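Divbridge Kitchens and Bathrooms – Customer Help Desk
Ticket 23-100
Subject: Soft-close drawers not closing, and pictures missing from my project page
Status: Solved
Opened: 5/21/25

Customer's message

Hello there. First of all, we love the kitchen, and I don't want this to sound like a grumble! The fitters were tidy and kind to the dog and we have had so many compliments on the worktop. But the two wide drawers under the hob have stopped closing by themselves. They glide along nicely and then sit there with a gap you could get a finger into, and you have to give them a nudge with your hip. The narrow ones are fine. It's the Tovuda range in the pale green, if that helps.

While I'm writing, my project page has gone a bit odd as well. The plans are there, but the photos of the finished room have vanished, and my sister was hoping to have a look before she chooses hers.

First reply from the help desk

Thank you for such a nice message, and I'm glad the worktop is getting the admiration it deserves. I'm sorry about the drawers. Wide drawers full of pans work harder than anything else in a kitchen, and the runners sometimes want a small adjustment once everybody has settled in. You shouldn't need any tools for the first part.

Could I ask you to try these in order, and stop when the drawers behave?

1. Empty the drawer completely and try it again. If it closes softly when empty, put the heaviest pans back towards the rear and see how you get on.

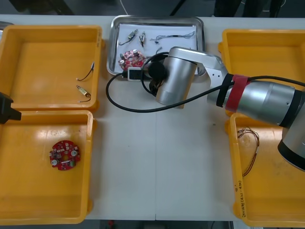

2. Pull the drawer out as far as it will go and run a dry cloth along both runners. Crumbs and grains of rice are very fond of that back corner. Please don't use oil or spray polish, as it gets into the damper and makes it sluggish.

3. Feel underneath the front of the drawer for the two catches, one at each side. Squeeze both, lift the drawer off and lay it on a towel. Push each runner fully back into the cabinet by hand, then set the drawer on top and slide it home until you hear both catches click.

4. If there is still a gap, tell me whether it is the same on the left and the right. A bigger gap at one side usually means the runner there has dropped a touch.

As for the page, I've asked our web people to look. The photos come across from Sendport, and a few customers' albums went astray when we moved to the new gallery.

Customer's message

Well, I feel a bit silly, as there was a whole peppercorn graveyard in there. The top drawer is perfect now. The bottom one is better but still stops short, and the gap is wider on the right. I did step 3 twice and I'm fairly sure both catches clicked. Is there anything else I can do, or is it a job for a fitter?

Second reply from the help desk

Well done, one down! With the gap on the right, I'd like you to look at the little grey wheel on the right-hand catch, under the drawer front. Turn it a quarter turn towards you, close the drawer, and have a look. Carry on a quarter turn at a time, and if you get to a full turn with no change, put it back where it was and I'll book a fitter. There is no charge for that, as your drawers are well inside the guarantee.

I have also had word back about the photos. Your album had been filed under the old Cozma gallery, which is why the page couldn't find it. It has been moved over, and all 14 pictures should now be showing. If they aren't, close the page and sign in afresh.

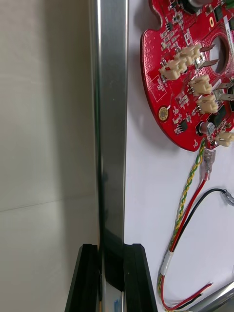 Close view of the upright steel bar

Customer's message

Half a turn did it! The bottom drawer now closes so quietly that I stood there opening and shutting it like a child. The photos are back too, and my sister has already been through the lot and wants to know if the pale green is still being made. Thank you for being so patient with me.

Closing note from the help desk

Lovely news. Pale green is still in the Tovuda range, and your sister is welcome to borrow a sample door from the showroom for as long as she likes – the colour does look different in a north-facing room.

Cause: debris in runners (top drawer); right-hand catch out of adjustment (bottom drawer); album filed in the wrong gallery.
Fitter visit: not needed.
Follow-up: courtesy call in July.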